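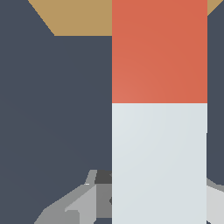
hundside, Mai 2022, Rubrik Simulation und Fernsteuerung

Vorführungen per Fernsteuerung: Policy fährt zu früh zu

Hallo zusammen, ich steuere einen simulierten Arm mit Parallelgreifer über eine 3D-Maus und zeichne mit Ikivton auf. Der Arm soll lernen, einen Gegenstand zu greifen und anzuheben. 51 Vorführungen habe ich, jede hat einige 2000 Schritte. Beim Abspielen der Aufnahmen stimmt alles. Die trainierte Policy schließt den Greifer aber fast immer, bevor die Finger auf der richtigen Höhe sind. Mehr Training hat nichts gebracht. Sind das zu wenige Vorführungen, oder mache ich beim Vormachen etwas falsch?

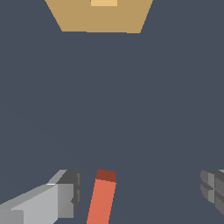
Roter Stab und Greiferfinger in der Simulation

Startposition des Arms ist immer gleich, die Objekte werden zufällig verschoben. Den Greifer schalte ich mit der linken Taste auf und zu.

toprak51

Mehr Daten. 51 ist nichts.

guvberg

Ich würde vor dem Sammeln erst in die Aufnahmen schauen. 2000 Schritte für einmal Greifen ist lang, da steckt vermutlich viel Stillstand drin. Mit der 3D-Maus wartet man vor dem Zugreifen gern und korrigiert in kleinen Stücken. In diesen Abschnitten sieht die Policy fast gleiche Zustände mit verschiedenen Befehlen, mal offen, mal zu.

Bei mir hat geholfen:
Schritte ohne Bewegung und ohne Wechsel am Greifer herauswerfen.
In einem Zug anfahren, kurz über dem Objekt ausrichten, dann gerade nach unten.
Den Greiferbefehl als eigenen Kanal speichern und prüfen, ob er zeitlich zu den Bildern passt. Meiner war um 4 Schritte verschoben.
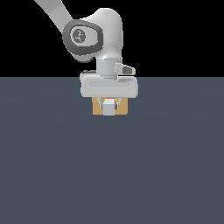
Das Anheben solltest du auch sauber zu Ende führen und erst danach die Aufnahme stoppen. Wenn du direkt nach dem Schließen abbrichst, fehlt der Policy der Teil, in dem der Greifer geschlossen bleibt. Verpatzte Versuche würde ich zunächst weglassen.

hundside

Danke. Der Versatz war bei mir auch da, 3 Schritte. Stillstand schneide ich jetzt raus und trainiere neu.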